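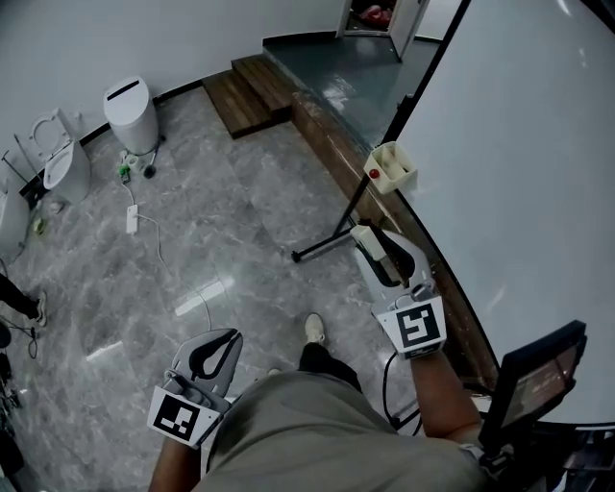
A gripper in each hand, gray marble-pattern tile underfoot.

Open day at the Plalitus tile works, 1/10/24

I have wanted to get inside the Plalitus works ever since we redid our kitchen floor, and on Wednesday I finally did. Visitors were let in at the side gate, given a hard hat and a sticker with their first name on it, and sorted into two groups. Mine was the second, led by Latifa Berrada, who started in the glaze room straight out of school and now runs the whole decorating line. She walks fast and talks faster, so wear decent shoes if you go.

We began in the clay yard, under a huge open-sided roof. I had pictured one big pile of mud. There are separate bays for the clays, the feldspar and the sand, each with its own color, and a loader going back and forth between them all morning. Latifa had us rub a bit of the pale clay between our fingers and then a bit of the red. The pale one feels like flour! The red one is gritty and stains your cuffs (mine are still pink).

Everything gets weighed and tipped into the mills with water, and the mills are LOUD. They're big slow drums with pebbles rolling around inside, and you feel them in your ribs before you get through the door. What comes out is a thin gray soup called slip, and it goes to the spray dryer, a tower you can see from the highway. I'd always taken it for a grain silo. The slip is sprayed into hot air and falls to the bottom as tiny beads, a lot like couscous. We passed a jar of it around and I didn't want to give it back.

Then the press. A tray of the beads slides in, the press comes down with a thump, and a tile slides out, still soft enough to snap like a cracker. Dennis Ondieki, the press operator, broke one in half for us and tossed the pieces on the belt that takes scrap back to the mills. Unfired scrap all goes back in. Fired scrap is harder to use, and he said a paving company called Alwood takes most of theirs for road base.

My favorite part by a mile was decorating. If you have ever looked at a marble-look floor and tried to find where the pattern repeats, this is the room for you. The printer works like the one on your desk, only it's as long as a bus and the ink is mineral pigment that doesn't show its true color until it's been fired. The blues go in looking brown. Latifa keeps a wall of test tiles, before and after, and we played a guessing game with them that I lost badly.

She also explained how a stone pattern gets made. They start with a scan of a real slab, and then a designer cuts it into different tile faces so that a room doesn't end up with the same vein running through it over and over.

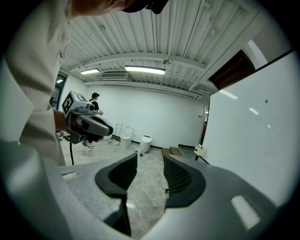 One of their gray marble patterns, Kimaro, has 11 faces, and the box tells installers to pull from several cartons at once and turn every other tile. I went home and checked my kitchen. We did not do this. There are two identical squiggles right in front of the stove and now they are all I can see.

The kiln is a long brick tunnel with rollers down the middle, and tiles ride through it slowly from one end to the other. There's a small window near the hottest section and the display beside it read 1,164, in Celsius. You look in for a second and everything is orange, tiles and rollers and walls, all the same color. A kid in our group asked if you could cook a pizza in there and Latifa said somebody had tried it years ago at the cool end, and that it tasted of glaze.

After the kiln comes sorting. Samina Magsi showed us how she taps a tile with a knuckle and listens. A good one rings and a cracked one goes thunk, even if the crack is too fine to see. We all had a turn, and after a few tries I could really hear it.

We finished with tea and sesame cookies in the cafeteria, and a table of seconds at silly prices. I came away with a stack of odd Grarell wall tiles in a deep green, enough for a splashback in the laundry room if I'm careful with the cuts.

Parking is on the street behind the works and fills up early. The clay yard and the press hall are step-free but there are stairs up to the decorating room. They plan to open again in October, and I've already put my name down.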